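Ticket: Venley-Portal, Anmeldung zur Peer-Beratung mit Screenreader nicht möglich
Gemeldet von: Endang Gunawan, Beratungsstelle Clelham
Bearbeitung: Anjani Tambunan
Priorität: hoch
Status: gelöst, Nacharbeit offen

Meldung
Ich bin blind und arbeite am Rechner mit Bavisance und Braillezeile. Seit der Umstellung im Dezember komme ich im Formular "Berufliche Wiedereingliederung, Gespräch vereinbaren" nicht mehr bis zum Ende. Bis zum Feld "Kostenträger" geht alles. Danach springt der Fokus auf den Seitenanfang und ich höre wieder das Hauptmenü. Die Eingaben sind dann noch da, aber ich muss mich jedes Mal neu durch die Seite arbeiten. Zwei meiner Ratsuchenden haben dasselbe Problem. Eine davon hat deswegen am Telefon gebucht, das kann aber nicht die Lösung sein.

Rückfrage Tambunan, 9:13 Uhr
Bitte Browser und Version von Bavisance angeben. Tritt der Sprung auch auf, wenn das Feld "Kostenträger" leer bleibt?

Antwort Gunawan, 9:40 Uhr
Firefox, aktuelle Version. Bavisance 9. Leer lassen geht nicht, es ist ein Pflichtfeld. Wenn ich "Selbstzahler" wähle, passiert der Sprung nicht. Bei allen anderen, die ich probiert habe, schon. 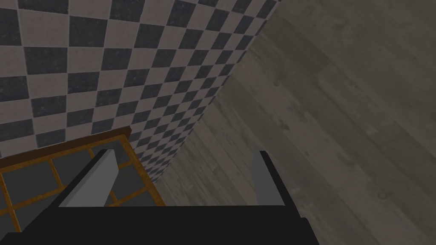
Greifer vor karierter Wand (Simulation)

Analyse Tambunan
Fehler auf dem Testsystem nachgestellt, mit Bavisance 9 und zusätzlich nur mit Tastatur. Ohne Screenreader springt der Fokus ebenfalls, mit der Maus fällt es nur nicht auf.
Das Feld "Kostenträger" ist seit der Umstellung eine Auswahl mit Suchfunktion. Die Liste dahinter hat 2.727 Einträge und wird nach der Auswahl neu geladen. Dabei wird das Element, auf dem der Fokus steht, aus der Seite entfernt und neu eingesetzt. Der Browser setzt den Fokus dann auf den Anfang des Dokuments. "Selbstzahler" ist fest hinterlegt und löst kein Nachladen aus, das passt zur Beobachtung von Endang Gunawan.

Versuch 1: Fokus nach dem Laden per Skript auf das Feld zurücksetzen. Funktioniert mit der Tastatur. Bavisance liest danach aber das Feld doppelt vor, einmal mit altem und einmal mit neuem Wert. Verworfen.

Versuch 2: Liste nur beim Öffnen laden, nach der Auswahl bleibt das Element stehen. Fokus bleibt auf dem Feld, Wert wird einmal vorgelesen. Mit Tab geht es weiter zu "Aktenzeichen".

Nebenbefund: Von den 13 Feldern des Formulars haben zwei keine verknüpfte Beschriftung ("Gewünschte Uhrzeit" und "Hilfsmittel am Arbeitsplatz"). Bavisance meldet dort nur "Eingabefeld, leer". Beschriftungen ergänzt.

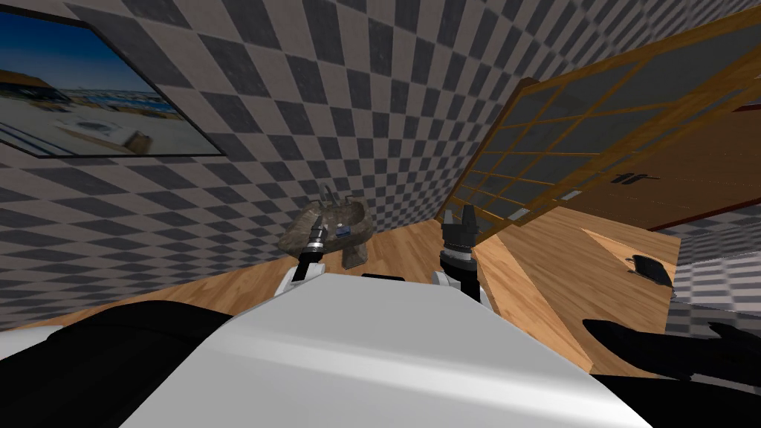

Zwei Arme mit Greifern über dem Boden (Simulation)

Rückmeldung Gunawan zum Testsystem
Formular zweimal komplett ausgefüllt und abgeschickt, einmal mit Rentenversicherung und einmal mit Krankenkasse. Kein Sprung mehr. Die Uhrzeit wird jetzt angesagt. Auf der Braillezeile fehlt bei "Hilfsmittel am Arbeitsplatz" noch der Hinweis, dass man mehrere Angaben machen darf. Der Hinweis steht wohl nur als Text unter dem Feld.

Tambunan
Hinweistext mit dem Feld verknüpft, auf Testsystem geprüft. Änderung um 13 Uhr auf das Livesystem übernommen. Bitte beim ersten Aufruf die Seite neu laden, sonst kommt das alte Skript aus dem Zwischenspeicher.

Gunawan
Läuft. Eine Ratsuchende hat eben selbst einen Termin gebucht. Die Bestätigungsmail kam mit der PDF im Anhang, die PDF ist allerdings ohne Überschriften und das Datum liest Bavisance erst ganz am Schluss vor.

Tambunan
Die PDF wird von Pillai erzeugt, darauf haben wir keinen Zugriff. Ich habe dort ein eigenes Ticket eröffnet und den Text der Bestätigung bis auf Weiteres zusätzlich in die Mail gesetzt.

Offen:
- Antwort von Pillai zur PDF
- gleiche Auswahl mit Suchfunktion im Formular "Umschulung" prüfen
- Tastaturtest in die Freigabeliste für Venley aufnehmen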